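Workshop tips: getting good desk demos with a hand-held gripper

Monday, January 20, 2025

We've now logged 906 demonstrations for the Jatarach desk-tidying set, and I'm still finding little things that make a session go better. If you're gathering examples at home with a hand-held gripper, have a go at these. Most cost nothing, and a couple have saved us whole afternoons!

Leave the desk messy. My first 182 takes were on a bare bench, and the policy we trained on them got lost the moment a pen turned up. Chargers, cups, bottles from the bathroom, a favourite model on its stand – let them all stay. Shift a few bits between batches so the background doesn't become part of the lesson.

Start each take from a different spot. High, low, left, right, a bit crooked. I chalk four marks on the floor and stand on a new one every ten takes.

Slow down for the last hand's width. You can swing over the desk at a normal pace, but ease off as the fingers come down either side of the object, then pause for one breath before you squeeze. That little pause makes it so much easier to find the grasp when you're trimming later.

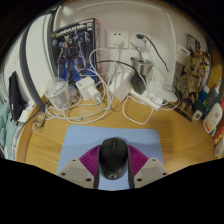
Mouse between the pads, front pointing to the back of the desk. Plenty of white cable behind it.

Soft ribbed pads are brilliant on rounded things like a computer mouse, but they do pick up fluff and hand cream. Wipe them with a damp cloth at every break and let them dry before you go again. Check the finger screws while you're there. Ours work loose every 258 squeezes or so it seems to me, always on the left finger.

Keep your dud takes. If you bump the mouse sideways and recover, that's a lovely example of recovering, so label it and keep it. The ones to bin are where you stopped halfway to answer the phone.

Name the task before you start, out loud if it helps. "Pick up the mouse" and "move the mouse to the left of the pad" look the same for the first two seconds, and mixed-up labels are a misery to sort out. The Willems sheet has a column for it – fill it in as you go, not after tea.

Change the light too. Morning sun, overhead lamp, blinds half down. We did a run at dusk last May and it was some of the most useful data in the set.

Stop when your wrist gets tired. Mine starts to wobble well before I notice it, and the wobble goes straight into the examples. Short batches, a stretch, a cuppa, then back at it.

Next up: folding tea towels, once we've worked out where to put the ironing board.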